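Old Radios on the Hill: Our Fall Project
Janka Vaněk and Alžběta Kolář
2 Nov 2019

We wanted to know why the old tube radio in the Gimdale school library picks up so many more stations after dark, and we had a great time finding out! AM signals bounce off a high layer of the air at night, so they can travel much farther than they do by day. We listened at two spots, the library and the hill above Cadiddale, and wrote down every station we could name.
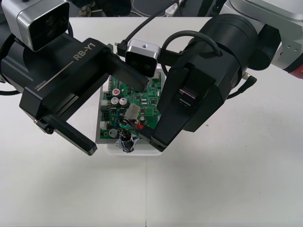 The hill won easily. Our best catch was a music show from 587 miles away, and it came in so clearly that we sang along (badly). Rain didn't seem to matter much, but the streetlights buzzed like crazy. Next July we want to try again with a longer wire, strung between the two big oaks.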